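Rutton rink: questions to the ice technician
Wednesday, September 4, 2019

The rink at Rutton reopens this month with a new refrigeration plant and a resurfaced floor. The club's ice technician, who has held the post for 4 seasons, spoke to us before the first junior practice.

The old plant ran on a single compressor supplied by Ketard. Its replacement, from Akyol, has two, and either can hold the sheet alone in mild weather. "In January we lost a Saturday fixture against Zallthorpe when the compressor tripped," the technician said. "The surface went soft at the north end and the referee called it off after the first period. With two units I would have had time to find the fault."

Building the sheet took 900 litres of water per pass in the early stages, applied as a fine spray. Lines and face-off circles went down once the base was sealed.

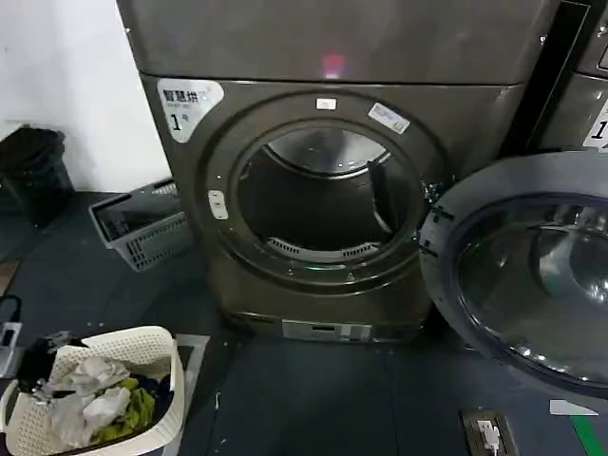
Asked about thickness, the technician said the target is 30 millimetres. "Any more and the plant works harder for no gain. Any less and the skates find the paint by November." Depth is drilled and logged every Monday, with the corners and both creases checked first.

Humidity remains the main concern. The building seats 471, and a full house raises the moisture level enough to leave frost on the surface between periods. The dehumidifier will now be started two hours before face-off. "Last season it went on when the doors opened. That was too late."

The resurfacer has been kept. It has passed 1,000 hours since its last overhaul, and the blade is changed weekly during the season. Flood water temperature is set at 60 degrees for matches and slightly lower for public sessions.

Junior practice begins at six. The senior side has the ice from half past seven.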